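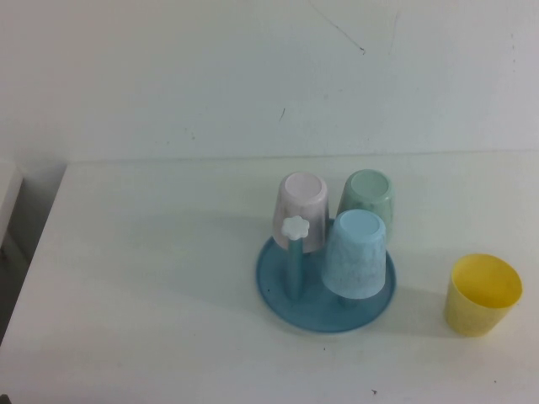

Datasets > Tabletop > Clondau Cups

Overview | Download | Layout | Known gaps | Contact

# Clondau Cups

Welcome, and thank you for taking the trouble to read the README before unpacking anything. Clondau Cups is a set of demonstrations for teaching an arm to hang drinking cups on a stand and take them off again, gathered at our Kallbridge workroom over a rather long and chilly January. We had great fun making it and we hope it saves you some work.

## What is in it

There are 3,000 demonstrations, all driven by hand by our small team. Each one has the view from a fixed camera, the joint positions, the gripper opening and a short written instruction such as "hang the yellow cup on the stand". Cups may start upright on the table or already upside down on the blue holder, and we kept the colours the same all the way through (pink, green, light blue and yellow) so that the instructions stay easy to follow.

We recorded in batches of 150, and moved the holder a little between batches. If you are splitting the data for testing, please split by batch! Neighbouring demonstrations look very much alike, and a random split will flatter your results.

## Layout

- `demos/` one folder per demonstration
- `words/` the instructions, as plain text
- `held_back/` batches 4 and 13, kept out of training

## Known gaps

The table and wall are both white, and a policy trained only on this set may well sulk when you give it a patterned cloth. Cups near the post hide one another from the fixed camera, so a pale cup at the back can be hard to pick out. Failed attempts are left in and marked `fail` in the notes file; Béla Hajdu went through every one of them, bless him, and would love to hear about any he missed.

The loading script, Cai, is kept in its own folder and has its own README. A second set, with the same cups on a darker table, is being planned with our friends at Stetden.

Last updated Thursday, March 12, 2026

Contact the Clondau team | © 2026 Clondau | Back to top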